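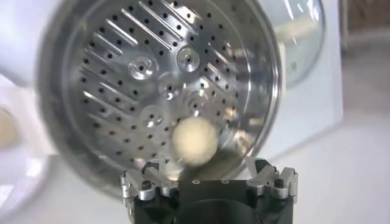
Steamed Buns, August

A small gallery from the kitchen at Takness. The buns are plain ones with no filling, made from Ildikó Boros's recipe: 300 grams of flour, 144 of warm milk, yeast, and a little sugar. The dough rests until it has doubled, then gets shaped into balls and left alone again before it goes over the water.

We used the electric steamer this time. The tray is stainless steel with small holes all over the floor, and it sits right on top of the white base. For the big bamboo stack we would need the stove, and that makes sense only for a larger batch.

Leave space between the buns. They swell, and if they touch they stick together and tear when you pull them apart.

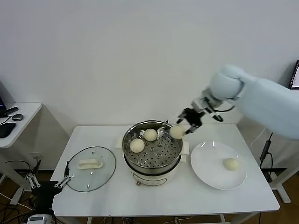
Two buns in the tray and one on the plate, with the glass lid set down on the table to the left.

They keep for a day under a cloth. After that, slice them and fry them in butter. The full recipe is on the Kesteritz page.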